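March, just gone 4 in the afternoon, tea going cold

Finished the third draft of the kitchen rules and I think I can live with this one. The first draft was sixteen rules long and I couldn't have recited half of them myself, which rather gives the game away. It's down to four now, on one side of paper, in big type, taped to the cupboard door where you can't help reading it while you wait for the kettle.

Rule one is the old Mirton one and I've kept it word for word: no hands inside the reach line while the arm can move. People always want to argue with "can move". They'd like it to say "is moving", and I do understand, because a still arm looks about as threatening as a coat stand. But still and stopped are different things, and I learnt that at Drirnlow when I leant over to straighten a mug and the thing woke up and carried on with its programme. It only brushed my sleeve! I went home and had a very large supper and didn't tell anyone for a week.

Rule two is the speed one. Slow for anything new, and "new" includes moving an appliance to a different spot on the counter. I put that in after the long argument over at Shemweta about whether a toaster shifted a hand's width to the left counts as a new task. I say it does. The arm doesn't know it's the same old toaster, it only knows there's a corner where there used to be air.
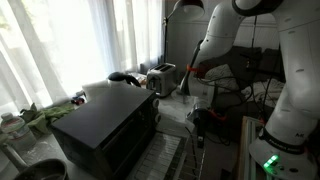 Rule three took me most of the morning - it's the one about heat and plugs. What I've written is that anything with an element in it stays unplugged at the wall for practice runs, and whoever plugs it in for a real one says so out loud. The saying out loud felt silly when I typed it. Then I remembered how many times I've stood in a room with two other people, all of us quite sure one of the others had done the checking. So it stays. I've added a line about cables too, that they get looked over along their whole length before the first run of the day, and not just the bit you can see from your chair (guilty).

Rule four is the logbook. Every stop gets written down, including the embarrassing ones where you thumped the button because you sneezed. I'd love it if we had a fancy form for this like the Bostton lot, with tick boxes and a colour code, but I know us and we'd fill it in for 3 days. A notebook on a string will do. Time, what it was doing, why you stopped it, and your initials.

What I still haven't settled is what to do about visitors. At the moment it says "visitors stay on the sofa side", but that's no good, the reach line goes further that way than people think. I'll have to get the tape out and measure it properly with the arm at full stretch.

Printed it at 1930 after a fight with the paper tray. Already spotted a typo in rule two. Tape measure is in the coat pocket, must remember to take it in.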